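Speaker notes: Student Robotics Project, Ganberg Technical College
Session: Open afternoon for partner schools and employers, October
Speaker: Clémence Collet, project supervisor
Slot: 14 minutes, followed by questions

Slide 1. Welcome

Good afternoon, and thank you for coming. On behalf of the Department of Applied Engineering I should like to welcome our guests from the partner schools and from the firms that have supported this year's project, in particular Disteo, who lent us workshop time over the summer.

Introduce the two student leads in the front row. Ask them to stand. They will take the technical questions at the end.

Slide 2. What the project is

The assembly project is open to second-year students in the automation course. It counts towards the practical mark and runs alongside the taught modules. Students work in teams of four. Each team is given the same task and the same access to the two-armed robot, and each keeps its own logbook.

The aim set out in the course handbook is that students should be able to plan a handling task, carry it out on real equipment and report on the result in writing. I would draw attention to the last of those. Employers tell us that the written report is where new staff struggle most, and we have given it more weight in the marking.

(Pause. Mention that copies of the handbook page are on the table by the door.)

Slide 3. The task board

The board carries a set of small parts: pegs, a plate, a rod, a cylinder and so on. Teams must pick up parts and place them where the task sheet says they should go. Large parts are forgiving. The pegs are another matter, and most of the logbook entries concern them.

In the photograph on this slide the right hand has one blue peg between its fingers, and a second stands on the board just beneath the fingertips. The left hand is held clear, over the other side of the board. Teams are asked to plan for both arms from the start, including where the idle one should wait. This was added to the task sheet after the first year, when several teams wrote a good plan for one arm and had given no thought to the other.

Allow the audience a moment with the picture before moving on. 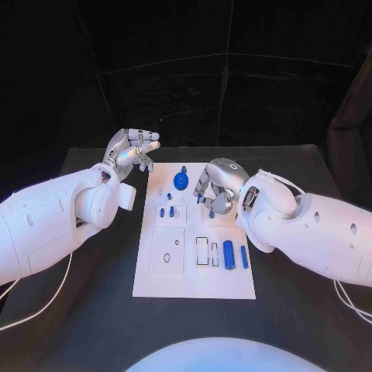

Slide 4. How the term is organised

The project has three stages.

Stage one is on paper. Teams draw the board, name the parts and write out the order of work. No team may book the robot until a member of staff has signed the plan.

Stage two is supervised practice. Each booking lasts two hours. One student operates, one watches the emergency stop, one keeps the log and one reads out the plan. The roles change at every booking.

Stage three is the assessed run, with staff from another department present as observers. A team that drops a part may carry on, but the drop must be recorded and discussed in the report.

Slide 5. What we have learned

Speak to this slide; do not read it out.

– Signed plans have improved since we began returning them with comments within the week.
– The change of roles was unpopular at first. Students who were confident at the controls did not wish to give them up. We have kept the rule.
– Booking remains our main difficulty. The evening slots fill first, and teams with long journeys home are at a disadvantage.
– The Fahmy Prize for the best logbook was awarded for the first time this year. It will be offered again.

Slide 6. Next year

Subject to approval, we intend to open the project to visiting pupils from Fukport School for about 3 weeks in the spring. They would work in mixed teams with our own students, and would complete stages one and two only. The safety induction is being rewritten in plainer language for this purpose.

We would also welcome offers from firms willing to read and comment on student reports. The commitment is small, and guidance notes are provided.

Slide 7. Thanks and questions

Thank the technicians by name. Thank Disteo once more.

Invite questions. If none come, ask the student leads to describe their first booking. Close by directing guests to the refreshments in the main hall, and remind them that visitor badges should be returned to reception.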